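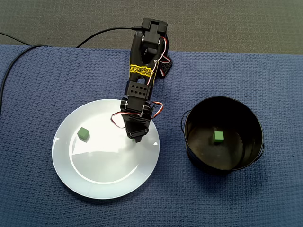
Arm 2 over the plate, one cube in the bucket.

Asamoah bench notebook, arm 2 (Tukeck servo arm, overhead mount view)
May, started 9:40

Picked this up from the open item on the last page: wrist droop after the arm has been running a while. The gripper comes in low over the plate and the fingers touch before the close command. Error is worse at full reach than near the base.

Checks with power off:
- Base screws tight. Elbow bracket screws, two took a quarter turn. Thread lock added.
- Shoulder horn, no play.
- Wrist horn, small play, visible by hand. Pulled the horn, splines fine, center screw was short of seated. Reseated.
- Servo leads: the long one on the upper link has enough slack to swing wide at the elbow. No chafing found. Left it alone for now, will come back to it.

Powered up and rehomed. Wrist zero had moved, so the old offset no longer applies. Redid it from the Plerura sheet, method B - arm parked, horn on the mark, write offset, cycle power, read back. Read back matched on the second try. First try I forgot to cycle power.

Then motion checks with the cubes, plate and bucket. Speed setting was 300 to begin with. The overshoot at the end of the swing to the plate is still there at 300, so dropped to 225 for the remaining passes and left the acceleration ramp as it was.

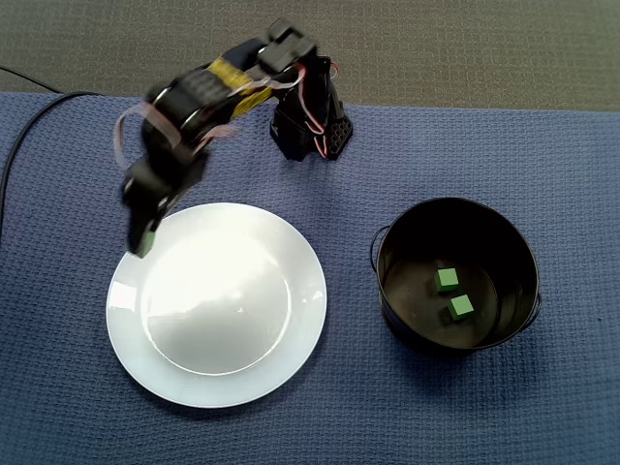
Cube in the gripper at the plate rim, two in the bucket.

Release height set at the rim is too low for the middle of the plate if the wrist is off by even a little. Raised the waypoint above the rim and kept the one over the well. Closing force unchanged. The fingers take the cubes squarely if the approach is straight down; coming in at a slant they tip them.

Cycle counter stood at 381 when I stopped to look at the elbow servo. Case warm to the hand, no smell, no noise. Supply voltage steady at the board.

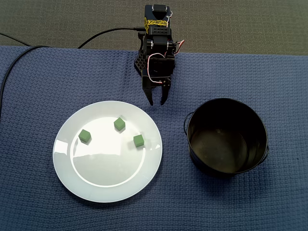 Next is lead routing, left over from this morning. The factory run puts the slack on the outside of the joint, and Groltorero's service note wants it tied to the bracket with one loop free. With the gripper down near the top of the plate, the red-and-white wire still stands out in a loop on the right of the wrist, so that is where the tie goes. The perforated bracket is on the other side, which means bringing the lead across the back. Try a soft tie first and run the wrist to both limits before trimming.

Still open:
- Tie the wrist lead, see above.
- Repeat the droop check from a cold start at 225, then at 300.
- Order a spare wrist horn and center screws.
- Full inspection at 4000 cycles, elbow gears included.

Offset file saved under the arm 2 folder, old one kept with the suffix _prev. Do not load the old one on this arm.

Last updated: May, 16:15
2 comments
Contact Asamoah workshop | Back to top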